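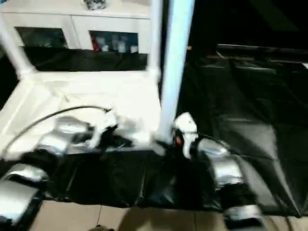 Ticket 489: Tasting menu bookings arrive without the allergy notes
Product: Premton Reservations, connected to Radwan kitchen display
Account: Restaurant Esodby, Stolovell
Opened: February 24, 2021
Priority: High
Status: Solved, waiting for confirmation of the last point

Customer, first message

Good morning,

I am writing from the restaurant Esodby. We have a counter with 13 seats and we serve one tasting menu in the evening. The guest pays $285 in advance through the Premton page and on the same page the guest writes the allergies and the things he or she does not eat. Until last week these notes came correctly to the Radwan display in the kitchen, next to the seat number.

Now the notes come only for part of the guests. Yesterday we had a guest with a shellfish allergy and the display showed an empty line at this seat. We noticed it in time, as the guest repeated it when sitting down, and the kitchen prepared the second course again with turnip. But the menu has shrimp stock in three places, and I cannot accept that we learn this from the guest at the counter.

What I have checked before writing:

The note is present in Premton when I open the booking on the office computer.
The note is not present in Radwan, neither on the display at the cold station nor on the one at the pass.
I have restarted both displays. No change.
I have signed out of Premton and signed in again. No change.
The name, the seat and the time arrive correctly every time. Only the note is missing.

Please tell me what I must do before service tonight. We open the door at 6:30.

Support, first reply

Thank you for the clear description, it saves us a lot of time. For tonight, please do not depend on the display for allergies. In Premton, open the day view, choose Print, and tick the box "Guest notes". This list is made directly from the bookings and does not pass through Radwan, so it will be complete. Please print it after your last booking is closed.

For the search we need the booking codes of one guest whose note arrived and one guest whose note did not. We would also like to know if anything was changed in the menu page during the last two weeks.

Customer

I have printed the list and it is complete. I put one copy at the pass and one at the cold station, and I have written the allergies in red pen.

The two booking codes I have sent by the form. I compared the bookings myself and I see one difference. The booking with the arrived note was made for one person. The booking with the missing note was made for 2 persons, and the allergy belonged to the second person.

About changes: yes, there was one. We added a choice of drinks to the booking page. Before, the guest decided this at the counter. Now each guest of the booking can select wine pairing, tea pairing or no pairing. I followed the steps in your help page and I did not touch the allergy question. But I must say that when I added the drinks question, the page asked me "Apply to each guest?" and I answered yes.

Support

This is very useful. When you answered yes to "Apply to each guest?", the page changed from one form per booking to one form per guest. This is correct for drinks. The allergy question moved together with it, and from this moment every guest has a separate note.

We believe Radwan is still reading the note from the old place, which belongs to the booking. For a single guest the two places contain the same text, and for this reason your single bookings look normal.

Could you please make a small test?

1. Make a test booking for 2 guests on a day when you are closed.
2. Write "TEST A" as the note of the first guest and "TEST B" as the note of the second.
3. Look at the display for this day and tell us which text is shown.

You can pass over the payment with the button "House booking".

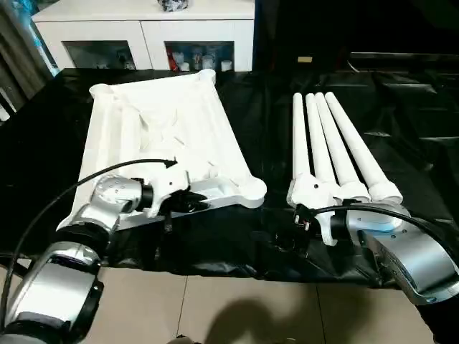
Customer

I made the test for next Monday, when we are closed. The display shows "TEST A" at the first seat. The second seat is empty.

I made then one more test which you did not ask for. I wrote nothing for the first guest and "TEST B" for the second. Now both seats are empty. So it is as you say, the display knows only the first person.

I deleted both tests afterwards. Please confirm that they do not count in our monthly number of bookings.

Support

Confirmed, house bookings are not counted.

Your second test was a good idea and it matches what we see in the connection record. Please do the following, in this order, and not during service, as the display will be blank for a few minutes.

In Premton, go to Settings, then Connections, then Radwan.
Choose "Disconnect". Your bookings stay in Premton and the guests receive no message.
Wait until the line shows "Not connected".
Choose "Connect" and sign in with the Radwan account of the restaurant.
On the page "Fields to send", find the line "Note". Change it from "Booking" to "Guest".
Save, and then choose "Send all future bookings again".

The last step is important. Without it, only the new bookings will be corrected, and the bookings which you already have for March will stay with empty lines.

Customer

I did this at 10:15, before the fish delivery. The first time I could not find the line "Note" on the page. It was under "Show more fields", which was closed. Perhaps you can write this in the help page.

After "Send all future bookings again" I waited and then compared the printed list with the display for tonight, seat by seat. All notes are there. Seat 4 has "no raw egg" and seat 9 has "shellfish, also stock", both from second persons. I also checked the first weekend of March and it is correct.

One point is still open. The notes are now longer and the display cuts them after the first line. For "shellfish, also stock" I see only "shellfish, also". The cook can touch the seat to read the rest, but with wet hands this is not practical. Is it possible to have two lines?

Support

It is possible. On the display itself, hold the gear sign until the menu opens, choose Layout, and set "Note height" to Double. This must be done separately on each display. With 13 seats everything should still fit on one page if you turn off the column "Booked through".

We have added a sentence about "Show more fields" to the help page. We also reported to our product team that the question "Apply to each guest?" gives no warning when a kitchen display is connected.

We keep the ticket open until you have had one full service with the new layout.

Customer

The display at the pass is changed and I can read the complete note. The one at the cold station I will change tomorrow morning, it is in use now. Until then the printed list stays on the wall there.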